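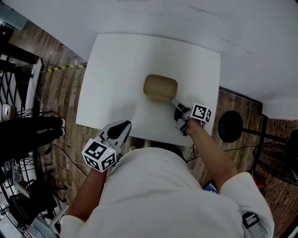 *A wooden mallet on a white table.*

So the county has a new deputy administrator, and I finally got to meet her! Vasanthi Hegde started at the Platmont County offices on Monday, 12th May, and I sat in on the welcome session (coffee, very dry muffins, the usual speeches).

She comes to us from the Irna district, where she ran the land records branch and then the training cell. Before that she was an assistant officer out in Firkano, which she described as a one-street town with a very long line at the permit window. Her degree is in history. The public administration diploma came later, at night, while she was working full time - I asked how she managed it and she just laughed.

Her job here covers staff training, records and the public counters. The post had been empty since January, and if you've tried to get a certified deed copy this spring you already know how that went. I waited 45 minutes for mine and then got sent to the other building.

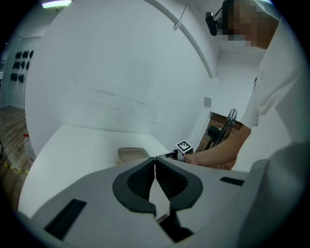

She told us the counters come first. Right now you need to visit two buildings for most property papers, and she wants one window to take the whole request. She also plans to send eight junior officers through the Tesfamariam course, the one on handling records and complaints that the Irna people all seem to swear by. It runs in the evenings, so the counters should stay open as normal while they're on it.

I liked her. She took questions for a good long while, and when a man behind me started in on the parking fees (not her department at all!) she wrote it down anyway and gave him the name of the right office. There's a backlog of 500 deed requests at the moment and she didn't try to hide it. She wouldn't promise a date for clearing it either, though she did say the oldest 100 would be pulled out and dealt with before anything new.
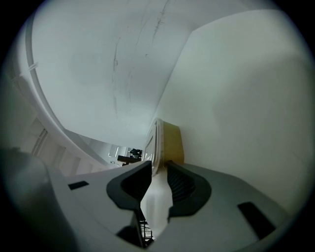

**Do I need to send in my deed request again now that the post is filled?**

Requests already in the pile keep their place, so hang on to your receipt and wait for the letter. If you've moved since you applied, give the records counter your new address.

Her first open morning for residents hasn't been set yet. I'll post it when the office puts it up on the board.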